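Wednesdays are for the blog now, apparently

So I promised a few of you an update on the job, and it's been long enough that my sister asked if I'd been fired. I haven't! Still at Jivivcombe, still doing showroom and office upkeep, which means I water things, wipe things, move things back where they were, and restock whatever ran out while I was doing the other three.

What has changed is that the routine bits of my day are slowly being handed over to machines, and a chunk of my week now goes to showing them how. If you'd told me at my interview that I'd be picking things up with a gripper in my fist for money, I would have asked for more money.

It started last April. Bahman Sadeghi (he runs operations, very calm man, terrifying handwriting) got us all together and said Jivivcombe was signing up with Skusgate, and that the tidying and fetching jobs would go first. You could feel the room go quiet. There are 7 of us on upkeep and every one of us did the same math.

Nine months on, all 7 of us are still there. I want to say that plainly, and I also want to say that two people went down to shorter weeks and weren't thrilled, and I don't blame them. Bahman says the hours will come back as other work. Some of mine did. We'll see about the rest.

The part I didn't expect to like is the demonstrating. You hold the gripper, you do the job the way you'd do it with your hand, and you do it again, up to 20 times before lunch if the task is short. My wrist complained for the first couple of weeks. Then I got kind of proud of my form! The corner by the tub and the brick wall is where I've spent most of this month, and I could find my way from the water dispenser to the plant with my eyes closed.

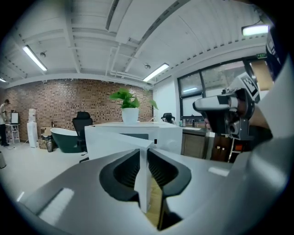 What I do all day now

Mornings are demonstrations, usually with a partner, and the partner matters more than you'd think. You get into a rhythm with somebody. You also learn very fast who squeezes too hard. I've watched grown adults argue over the correct way to put a bottle back on a shelf, and I have been one of those adults.

Afternoons I'm on regular upkeep, plus writing notes. The notes are my favorite new thing. I was at this place for years and knew a thousand little facts about it (which drawer sticks, which plant sulks if you turn it) and there was never anywhere to put them. Now they go into a log that people read. My boss's boss quoted one back to me in the hallway and I nearly dropped my coffee.

What bugs me is the pace. My old day had slack in it. I'd chat with whoever was at a desk, and that's how I heard about babies and breakups and who was leaving. Now there's a schedule for the morning and I keep half an eye on it. Raised it with Bahman on Wed 27 January and he wrote it down, in the handwriting, so who knows what it says.

Anyway, my shift swap came through, so I'm off to repot the tomatoes. Zeroletti recap next time, I haven't forgotten!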